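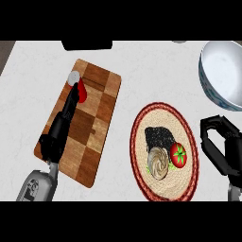

A checkered wooden board on a white marble benchtop.

Most people I talk to about day tours ask how much is included. I think they should ask how much has been left out.

I took a 2-day coach tour out of Clornmont in July with a company called Sketent. The brochure listed seven stops for the first day. We left in the dark and spent 25 minutes at a cheese factory, less at a lookout, and then ate lunch in Moreira, where the driver stood by the door with his watch turned towards us. There was a good bookshop across the road. I got as far as the front counter.

The fare was $461, and I don't object to that. Drivers need to be paid and fuel is dear. My objection is to the idea that a full itinerary is a generous one. Five of those stops had a gift shop attached, and the stay in each was about long enough to buy something.

The second day was better by accident. A road was closed past Loden, so we were let loose in the town for the whole afternoon. I walked along the river, had a pot of tea and talked to a woman named Wanda Krawczyk about her plum trees. She gave me directions to the old railway station and I sat on the platform for an hour. A few passengers complained that evening and wanted part of their money back. They had missed a winery and a chocolate shop.

I understand that some travellers have one chance to see a region and want to cover the ground. They can still be told plainly how long they'll get at each place. Print the minutes next to the name. I would also like to see one operator sell a tour with two stops and charge the same for it. I'd book it.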